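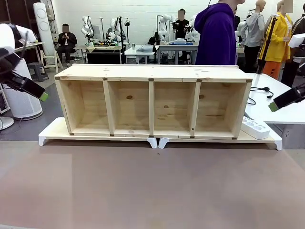
Where Does the Old Wood Go? Reusing Lumber in Statdale

December 19, 2025
By the Project Team, Applied Materials II

For our fall project we looked at what happens to scrap lumber in Statdale and whether more of it could be used again for small furniture. We picked softwood only, mostly pine, so the results would be easier to compare.

Background

Statdale has one transfer station and one private yard, Prurnard, that takes used boards. The station chips most clean wood for mulch. Painted or treated wood goes to landfill. Prurnard sells boards by the foot, but only if they are long enough to stack.

What we did

In November we visited Prurnard and the transfer station and kept a log of the loads coming in. We logged 300 loads over 6 visits. We sorted them by hand into clean, nailed, painted and treated. After that we took a batch of nailed boards back to the shop and timed how long it took to get them ready to use. We used a moisture meter on loan from Vasseur, the hardware store on the county road.

Results

The nailed group was the largest, and it was also the group most often sent to the chipper. Pulling nails was slower than we planned for. Old staples were worse than nails – they break off below the surface and have to be dug out. Boards stored outside read too high on the meter and had to sit indoors before we could cut them.

Knots were less of a problem than we thought. A tight knot in a shelf or a back panel does no harm. A loose one near the end of a board usually meant cutting that end off.

Cost

Promitz, which runs the station, pays to have 1,000 pounds of wood chipped at a time and would not give us the price. Our own costs were blades, sandpaper and gas.

Problems

We lost one visit to rain. Two of us also sorted painted boards differently at first, so the early numbers for that group are weak.

Next steps

A spring group could test a nail kicker and see if the prep time comes down. The full log is in Appendix B.

Recent projects
Road Salt and Creek Water
Testing Window Film in Older Classrooms
Bus Stop Shade Survey
Compost Heat in Winter

© 2025 Applied Materials Program | Contact | Back to top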